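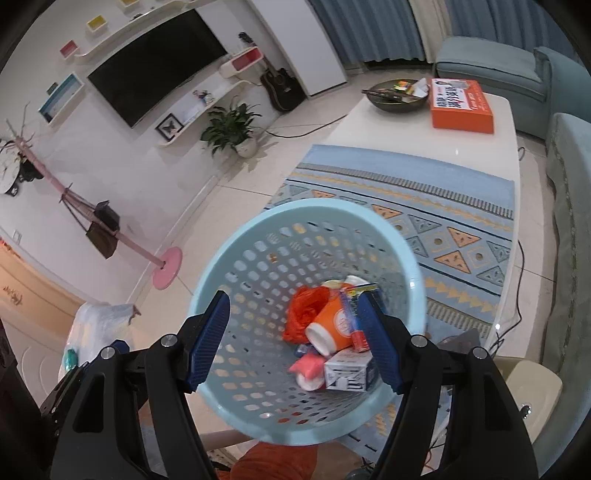

Basket between the open pads, with a few small items inside. Living room set, tabletop task.

Metcombe: Living Room Gallery
Updated 2025-03-06

Metcombe is a collection of recordings of ordinary household handling, made with hand-held grippers in people's homes. The recordings are used as examples for a learning system that will later run on a two-armed robot. This page belongs to the living room part of the collection. It is meant for people who are thinking of using the recordings and want to know what the material looks like before they ask for access.

The kitchen and bedroom galleries are on their own pages. The living room one is the shortest because most of the work there was a single family of tasks: small packets and boxes, a basket, and a table or a cloth to work on.

How the recordings are made

One person holds 2 grippers, one in each hand, and does the task with them in place of their fingers. Each gripper carries a camera that looks out along the arms, so the pads are always in view at the bottom of the picture. The opening of the arms is recorded along with the video. The position of the gripper in the room is worked out afterwards at Admont, where all the processing is done.

A recording starts with the arms fully open and held still. The operator then does the task once at an ordinary speed and holds still again at the end. If something is dropped, the operator picks it up with the gripper and carries on. We keep those recordings and mark them "recovered". If a hand is used to pick up a dropped item, the recording is marked "touched" and left out of the main set, though it can be had on request.

Operators are asked not to tidy the room first. Furniture stays where the household keeps it, and so do cables, plants and bags. The only things we bring are the grippers, the charging case and a bag of mixed packets for homes that don't have enough suitable items to hand. Curtains can be open or shut.

The task

The living room task sheet has two parts. In the first part the items are out on a surface and go into the basket one at a time. In the second part they come out again and are set down with a clear space between them. The order of the items is left to the operator. So is the choice of hand.

The basket is listed in the sheet as an "open container, light". It was picked because it slides when pushed. A heavier one would be easier to work with, but the first robot trials at Macedo used a fixed tray and the system learned nothing about steadying the container with the other arm. When Braulio Rosales rewrote the task sheet he took the tray out altogether and asked for containers that move. About half the questions we get are still about the old tray recordings. They have been withdrawn and we don't plan to put them back.

Perforated baskets bring one difficulty. The floor or cloth shows through the holes, and the labelling tool sometimes takes a patch of colour behind the basket for an item inside it. These labels have been checked by hand in the living room set. They have not been checked in the bedroom set, where the containers are mostly solid.

Items

We try to have a mix of soft and stiff things in each home. Soft packets are the more useful of the two, and also the slower ones to collect. The wrapping is shiny, it folds differently each time, and the edge you can see is often not the edge you need to close on. Boxes are simpler, but a box lying flat can be wider than the arms will open, so the operator has to tip it first or take it by the short side.

Printed packaging is left as it is. We considered covering brand names and decided against it, as the plain patches would have become the thing the system looked for. If you need recordings without printing on the items, the kitchen set has a group done with plain wooden blocks and folded cloths.

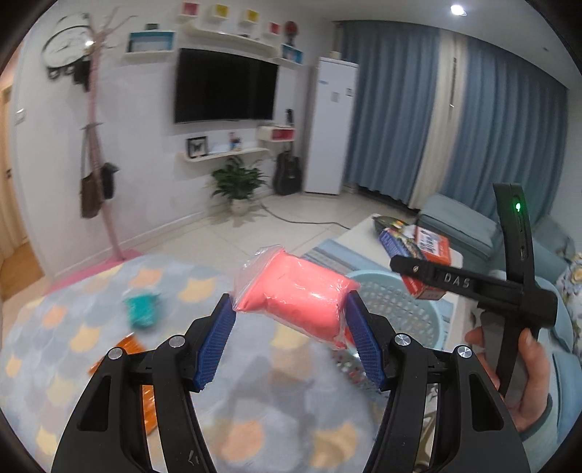

Pink packet in clear wrapping, held at the tips of the pads. Second device in the operator's hand on the right.

Grips

Every recording has a grip label for each hand. The labels are kept simple:

Open. The pads are apart and touching nothing they are meant to hold.
Closing. The arms are moving together towards an item.
Holding. The item is between the pads.
Releasing. The arms are moving apart and the item is still in contact.
Steadying. The gripper is resting against the container or an item without closing on it.

"Steadying" was added in March and applies to the living room and bedroom sets only. In the kitchen set the same action is labelled "open", which is wrong but at least wrong in the same way throughout. Please allow for it if you mix the sets.

A grip at the very tips of the pads counts as "holding" in the same way as one with the item well inside. We did at one stage have a separate label for tip grips. The labellers disagreed with each other so often that it was of no use, and it was dropped. The opening width is in the data file, so anyone who wants to separate the grips by depth can make a start from that and the video.

Cloths and table covers

Patterned cloths are common in the living room set. They are left in on purpose. A packet on a busy pattern is harder to find than one on bare wood, and most of the homes we visit have a pattern of some kind on the table. The cloth can also ruck up when the pads go in low. Operators are told to leave a small ruck alone and to stop if the cloth starts to pull other items along with it.

Reflections are left in too. Glossy wrapping, ceiling lights and white tabletops all produce bright spots, and these move as the gripper moves. There is no correction for them in the files you receive.

What is in the set at present

The living room set holds 984 recordings that have passed checking. The aim for the whole of Metcombe is 4000. Recordings come from 20 homes, and no home is used in both the training part and the test part. The split is fixed, and the list of which recordings fall on which side is supplied with the files. Please use it as it stands if you are going to report results, otherwise they can't be compared with ours.

Each recording comes as a pair of videos, left and right, with one data file covering both. The two videos are lined up to the nearest picture. A small number from the earliest visits drift apart towards the end. These are named in the "known faults" list and Admont is working through them when time allows.

Checking

Each recording is watched once at normal speed by someone who wasn't the operator. They look for the still period at the start and at the end, for hands touching the items, and for faces. Where a face appears the recording is cut or withdrawn. Hands and sleeves stay in, because the operator's other hand is often in view of the gripper camera and cutting it would remove most of the two-handed work.

Papers with names or addresses are turned over before recording. If one is missed, the checker blurs it. Family photographs are blurred as well. Other things on shelves and walls are left alone.

The household can ask for its recordings to be withdrawn at any time and doesn't have to say why. One home has done so. Its recordings have been taken out of the figures on this page.

First use of the set

Hirkov is the name of the learning system being trained on these recordings. It is being built by the same group and has so far been tried on the first part of the task, items into the basket. It is fairly dependable with small boxes. It is poor with soft packets, where it tends to close too early and push the packet away. More packet recordings are being collected for that reason, and operators have been asked to slow down over the last part of the approach.

The second part of the task, taking items out, has not been tried on the robot. Reaching down inside a rim with both arms is awkward, and the wrist on the current arms is bulkier than the hand-held version. We will put a note here when there is something to show.

Asking for access

Write to the Metcombe desk and say which sets you want and what you want them for. Mention whether you need both hands or only one, as single-hand files are much smaller. Stills from the gallery pages may be used in talks and teaching with the name Metcombe next to them. For printed use, please ask first.

Braulio Rosales looks after the task sheets and is the person to contact with questions about labels. Faults in the files should go to Admont, with the recording number and the time at which the fault appears.

Other galleries: Kitchen | Bedroom | Hallway (in preparation)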